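My Simulator Said It Was Fine

I have a complaint, and it's partly about me, so bear with me.

A while back I was working on a job we called Grondidine. Small arm, parallel gripper, and a big rectangular frame with a panel sitting inside it. The arm was supposed to reach over to the side rail, close its fingers on it, and hold on while a second station did its thing. Not glamorous. The kind of task you describe to your family at dinner and they say "that's it?"

We ran it in simulation first, like everybody does now. We ran it 500 times. It passed every single one, and I remember feeling pretty smug about that. I got a coffee. I may have told people at lunch.

Then we moved it to the real cell out at the Gulstead shop, and it jammed on the 9th cycle. The gripper came in a hair low, one finger caught the rail, and the arm just kept pushing. It didn't stop. It didn't complain. The controller thought the rail was a little farther away than it was and figured it hadn't arrived yet, so it leaned. By the time somebody hit the stop button the whole frame had walked sideways and there was a nice bright gouge along the rail.

No one was hurt. I want to say that early, and I also want to say that I hate how often that sentence is where the conversation stops. Somebody had been reaching into that cell five minutes earlier to straighten the frame. With the arm powered. Because the thing had passed 500 runs, and we'd all sort of decided it was a safe little robot.

So I went back to the simulation to see what I'd missed, which took most of an August I'd had other plans for.
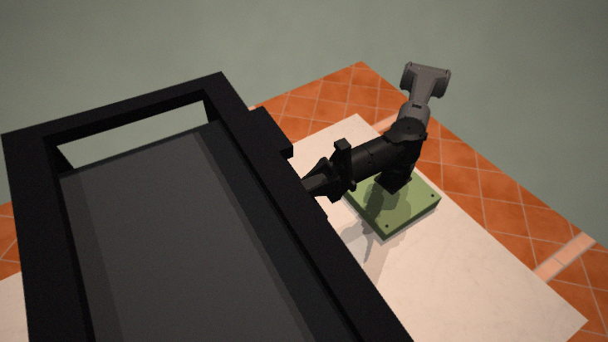

And the thing is, I had looked at that setup so many times that I'd stopped seeing it. I knew it the way you know your own kitchen. I never once asked what the model believed would happen if the fingers touched the rail when they weren't supposed to. When I finally dug into the contact settings, the answer was embarrassing. The rail was set up with such forgiving contact that a finger could sink into it slightly and slide right back out. No jam, no force spike, no failed run. My 500 perfect passes included 127 where the gripper had clipped the rail on the way in. The log had them the whole time! We just weren't scoring for it. We were scoring for "did the fingers end up in the right spot," and they did.

I've told this story to a few people who build these things and the reaction is nearly always the same: oh, you need a better simulator. Maybe. We were using Istari, an in-house tool, and it has its quirks, but I don't think it lied to us. It answered the question we asked. If you only grade where the hand ends up, you'll get a hand that ends up there, and you won't hear a word about what it bumped into on the way.

What bugs me more is the way a pass rate travels. By the time ours got from my desk to the folks on the floor, it had turned into "it's been tested." Tested for what? Nobody on that floor had any reason to ask, and I hadn't given them a reason. A person decides whether to put their arm inside a cell based on stuff like that, and I'd handed them a number that had nothing to do with their arm.

Here's what I'd like to see, and I'll argue with anyone about it. Log every contact, including the ones on runs that pass, and make somebody read the log. Do a batch of runs where things are deliberately off — the frame shoved over by 5 millimeters, the rail rotated a touch — and report those separately. Put a force limit on the real arm before the first cycle, and set it so low it's annoying. Ours was at the factory default. Ugh. And kill the power before you reach in, even if it's only for a second, even if the robot is cute.

I know the pushback. The Chu line next door to us has run for more than a year without a scratch, and they skipped half of this. Good for them. I've asked to see their contact logs, and so far what I've gotten is a shrug and a promise to check whether logging was turned on.

We did fix Grondidine, by the way. The approach is slower, it comes in from higher up, and it quits the moment it feels something it doesn't expect, so it stops a lot. The operators grumble about it and I get a message most mornings asking if we can loosen it up. I keep saying no. The gouged rail is leaning against the wall by my desk, and I still bang my shin on it.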